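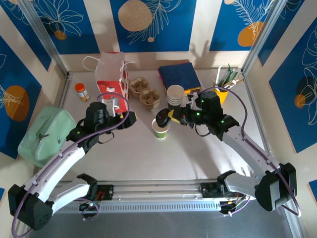
Kenza Kettani replied that the lid should go on at an angle, one side of the rim first, with the rest pressed down after. Litton's packing sheet says the same, with one difference — it wants the lid seated before the sleeve or bag is handled at all.

Packing a Takeout Drink: Cup, Lid, Bag

This gallery covers the drink station as set out in the Litton packing sheet, revised March 1, 2023. Opening picture: round black plastic lid tilted over the rim of an open paper cup with a green printed band. The paper bag, red and white, stands open at the back left.

Notes on the cup: keep it upright on a flat surface and clear of the bag until the lid is fully seated. Press at 4 points on the rim, opposite pairs first. Lids are stocked in sleeves of 178, cups in cartons of 200 — order them separately.

Corrections to the sheet go to Montri Sukprasert. The next revision is planned for November.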